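4.2 Frame filtering before pose estimation

Recordings from the hand-held gripper enter the pipeline as raw fisheye video. Before visual odometry runs, each frame gets a validity score from a small network we call Emalia. The score estimates how much of the lens circle still shows static background that can be tracked. Hands, gloves and people close to the lens lower it, and so do regions where point lights saturate the sensor.

The static mask for the black border is computed once per device. Everything inside the circle is handled per frame. We label three classes by hand: operator, other people and background. Yurani Huanca and Tín Phan labeled 2000 frames for training and kept 1000 for testing, with no recording shared between the two sets.
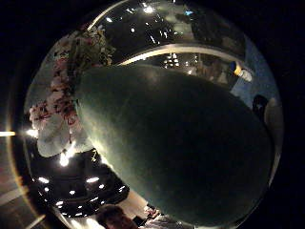

Figure 3. Frame with a gloved thumb close to the lens. Artificial flowers and ceiling lights remain visible around it.

Features on the operator are the most harmful kind. They move with the device, so the tracker reads them as evidence that the camera is standing still. When they outnumber the background features, the estimated path shrinks or stops. Outlier rejection does not help much in this case, as the wrong motion has the larger support. We therefore remove operator features before matching – the remaining points go to the tracker unchanged.

If the score stays under the threshold for a short run of frames, the tracker coasts on inertial data. Longer runs split the recording into 2 segments, which are aligned later against the map if enough landmarks match. Segments that cannot be aligned are dropped from policy training. In our test recordings the filter produced 136 splits. Aurelia Sandu reviewed each one and marked whether the cut was needed; her labels were used to set the threshold reported in Section 5.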